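Lamville Street Names, data card
Version 2, May 2022
Maintained by Vilja Rissanen

Summary

The file contains 679 street names from the town of Lamville and the village of Arneck, with the former names where they are known. I made it for people who search for old addresses in letters, church books and family papers. It is one table, saved as plain text with tabs between the columns.

Columns

name_now: the name on the street sign today
name_old: an earlier name, empty if none is known
year_changed: the year of the change, four digits
source: a short code, explained in the file sources.txt
note: free text, sometimes long 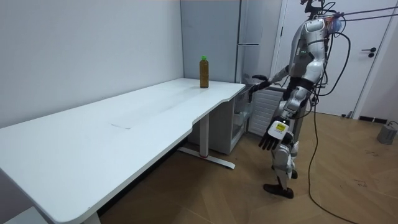 If a street had more than one earlier name, it has one row for each of them. Please do not count rows to get the number of streets. The older spelling is kept as it was printed, also when it looks like a mistake. For example, Miller Street was written Millar Street on two maps, and both forms are in the table.

Sources

Most names come from the town maps and from the printed address books. The Yadav collection of postcards helped with the harbor side, where the maps are poor. I have read more than 2,000 cards and the work is not finished.

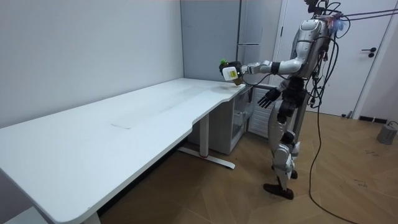

Reading time: 2 minutes

Known problems

The year of change is often the year when the new name was first printed, so the real decision can be older. Arneck had no official names before it was joined to the town, and people called the roads after the farms. I included a farm name only when I found it in 4 different papers. Names of bridges and squares are missing. I hope to add the squares in November.

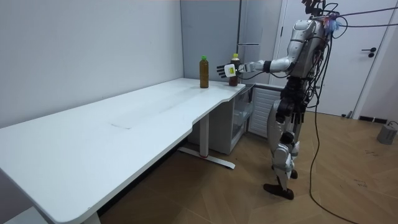

Tapio Räsänen: I think the farm rule is too strict. My grandmother's road in Arneck is only in one letter, but everybody there used the name. Could such names go in a separate file, so they are not lost?

Yes, they could. I started a file named unsure.txt and it has the same columns. Send me the text of the letter and its date, and I will add the road with the code L1.

Use

You may copy and change the table for any purpose. If you correct a name, please tell me which paper you used.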